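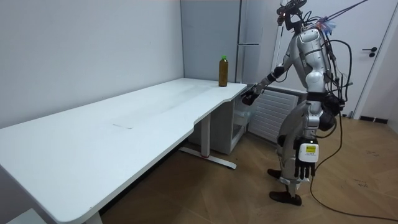

How we set up our break room for the drinks robot

I run the front office at Skonitz, and since April the fetching and putting away of drinks has been the robot's job. If your workplace is next, these are the steps I'd follow.

First, clear the desk. Ours used to be buried in mugs and mail, and Xuelian Xia made us move all of it before she'd start a single run. Keep bottles at one end, near the fridge, so the reach stays short.

Next, tape a line on the floor and stay behind it during a run. We picked 10 feet. It felt silly for a day or two, then everyone just did it – even the sales folks!

Then write down every run. A notebook is fine (we're on run 121 already), with the time, the bottle and what went wrong. 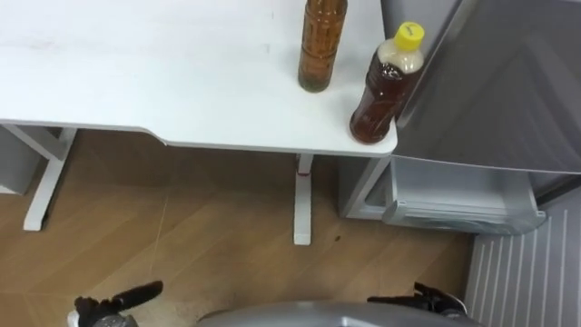
Two bottles at the fridge end of the desk, from the robot's side.

Last, talk about the hours. I used to spend 22 minutes a day on restocking, and I wanted to know where that time would go before somebody else decided for me. Mine went to the phones – I asked for that, and I'm glad I asked early.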